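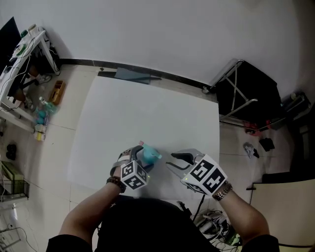

Kekus Workshop Update: Hand-Held Gripper Build

The Kekus shared workshop has entered the second phase of its hand-held gripper build. Members taking part in the project will assemble a matched pair of grippers and use them to record everyday handling tasks, such as picking up a small object and passing it from one side to the other. The recordings will be used to train the Bozsik tabletop arm, which members completed in November.

The parts kit costs $149 and may be ordered through Boltum. Printed marker cubes are made on site and are included at no added charge. Each pair of builders is asked to submit 100 recordings, and all cables must be unplugged and coiled at the end of a session.

Floor space in the Damel room may be reserved in blocks of 2 hours. Evening sessions begin at 7 p.m. Members who have not completed the soldering safety course must do so before collecting a kit. Requests for space should be made at the front desk.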